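Doltora Parish Register Transcriptions: Data Card

Release 2
Maintained by the Dornosbridge Local Records Office, in partnership with the Amthorpe Family History Library

Summary

This dataset contains typed transcriptions of baptism, marriage, and burial entries from the parish registers held at Dornosbridge and Amthorpe. It is offered for family history, local history, and the study of names and occupations. The release holds 3,185 entries taken from 11 bound registers. Page images are not part of the release and may be viewed in the reading rooms by appointment.

What is included

entries.csv — one row for each register entry
registers.csv — one row for each bound volume, with its shelf mark and condition
places.csv — place names as written, matched to the modern form where one is known
CHANGES.txt — corrections made after the first release

All files are saved as UTF-8 text with a header row. Fields are separated by commas, and any field that contains a comma is enclosed in double quotation marks.

Fields in entries.csv

entry_id: a permanent identifier. Identifiers are never reused, even when an entry is withdrawn.
register_id: links the row to registers.csv.
folio: the leaf number in the register, followed by r or v.
event: baptism, marriage, or burial.
year_as_written: the year exactly as it stands in the register.
year_modern: the year adjusted to a January start.
surname, forename: spelled as in the original. No attempt has been made to bring variant spellings together.
occupation: left blank where the clerk gave none.
place_as_written: links to places.csv.
certainty: clear, probable, or doubtful.
note: remarks by the transcriber, in plain English.

How the transcriptions were made

Each register was read twice by different transcribers, and the two readings were compared line by line. Where they differed, a third reader consulted the original volume under a lamp and recorded a decision. The certainty field reflects the final decision only; earlier readings are not kept.

Abbreviated forenames have been expanded where the meaning is beyond dispute, so that "Wm" appears as William and "Eliz" as Elizabeth. "Jno" is given as John. Abbreviations of occupation have been left alone, as the clerks at Amthorpe used several private forms that remain unexplained. Latin entries have been transcribed in Latin, with the event and year fields completed in the usual way.

The Raptis volume

One register, known as the Raptis volume after the family that deposited it, accounts for 634 of the entries. It is a later copy of a lost original, made in a single hand. The copyist appears to have skipped lines and to have modernized some surnames without saying so. Users who are studying spelling are advised to leave this volume out by filtering on register_id. For general family research it remains useful — for several years it is the only surviving source.

Known limitations

Burials of infants are under-recorded in the older Dornosbridge registers. Two leaves of the second Amthorpe register are stained by damp, and most readings from them are marked doubtful. Marriages by license are not always distinguished from marriages by banns. The absence of an entry should not be taken as evidence that an event did not occur.

The matching of place names is incomplete. Farm names in particular moved with their tenants, and a match in places.csv shows only the most likely site.

Terms of use

The transcriptions may be copied and adapted for any purpose, provided that the dataset name and release number are cited. Reproduction of the registers themselves requires written permission from the holding office.

Corrections

Corrections should be sent to the Records Office in writing, quoting the entry_id and the folio. They are reviewed each November and published in CHANGES.txt with the next release.

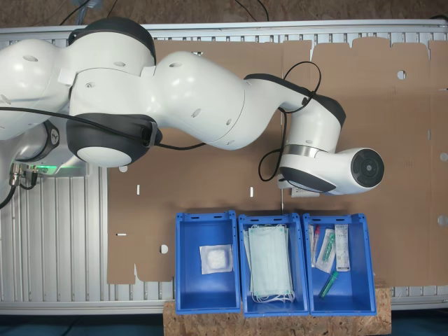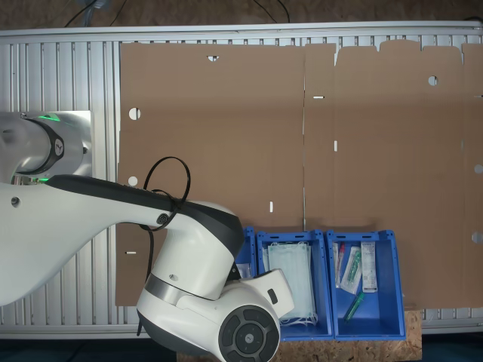 Why do some entries show two different years?

Until the calendar was reformed, the clerks began the new year in late March. An entry for February was therefore written under the year that had begun the previous spring. The year_as_written field keeps the clerk's figure, and year_modern gives the year as it would be counted today. Searches by date should normally use year_modern.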